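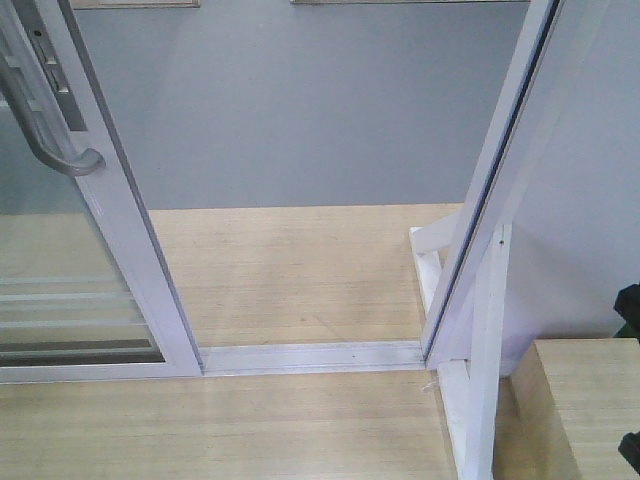

Equipment Review: Rillar Miniature Sliding Door, for Student Manipulation Projects

The robotics club has used the Rillar door for one full semester as the main task fixture in its household manipulation project. This review is intended for faculty advisers who are considering a similar purchase. It was prepared by Samer Farah, club adviser, with test notes from Markos Spanos, who led the student team.

Construction

The door is a tabletop model of a patio slider. A glass pane in a white aluminum frame runs along a bottom track toward a fixed jamb. A triangular brace of flat white strips holds the jamb upright. The handle is a curved gray metal bar, and a dark latch plate is set into the frame beside it. Assembly took two students one afternoon. The printed instructions were adequate, although the step for squaring the jamb to the track should come earlier than it does.

Performance

Students logged 400 opening attempts with the arm under program control. Of these, 392 ended with the panel fully open. In 7 of the remaining runs the fingers slid off the lower end of the handle, where the bar bends outward. The last was stopped by hand after a software fault and should not be counted against the door. Closing was tested less thoroughly, and we do not report a figure for it.

The panel moves evenly if the track is kept clean. Grit in the track produced a noticeable catch, and the team now brushes it out before each session. The raised lips make this slow work with anything wider than a paintbrush.

The glass deserves separate mention. It both transmits and reflects light, and the depth readings were unreliable across most of the pane. Our students came to locate the door by its frame and handle. Advisers of first-year groups may wish to cover the glass with paper for the early lessons and remove it later.

Comparison

We previously used the Komia hinged cabinet, which costs less and is easier to reset between runs. It remains a sound choice for beginners. The Rillar door asks for a long, straight pull with steady contact, and it exposed errors in our path planning that the cabinet never did.

Shortcomings

The brace is light for its height. We clamp its foot to the bench during testing. Replacement screws are not included, and the one near the base of the jamb worked loose 2 times during the semester.

Recommendation

Recommended for second-year students and competition teams. The club intends to order another unit for the fall.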